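# Negri low-protein baking mix, 20 oz bag

I started blending this in my own kitchen when our younger son was put on a protein-restricted diet for a metabolic condition, and yes, I'm still the one answering the emails! Negri is a plain white mix for bread, pancakes and pizza crust. One bag makes 12 decent-sized rolls (or one loaf and a very small pizza, if your house is like mine).

Please go over the label with your dietitian before you order – every kid's daily allowance is different, and I can't work yours out for you. 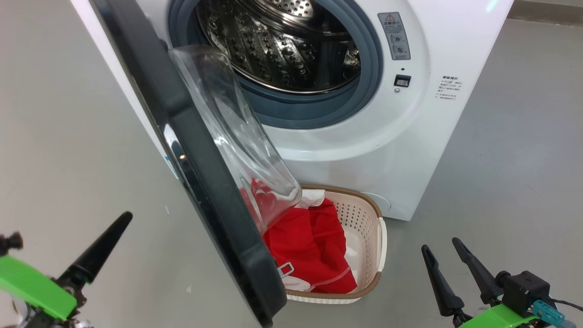 Laundry day, door open.

The dough is sticky, way stickier than regular bread dough. Don't add more mix. Wet your hands, shape it fast and let it sit in a warm spot until it puffs up. Odair Damasceno, who tests my recipes, bakes his rolls in a muffin pan and I've gone over to his side on that.

- Size: 20 oz, resealable bag
- Also sold as: case of 12
- Storage: cool, dry cupboard; freeze baked rolls the same day
- Goes with: Irov egg replacer

The November 2020 batch is 200 bags and 111 are already spoken for, so write soon if you want a case. I ship on Mondays – single bags go out in a padded mailer.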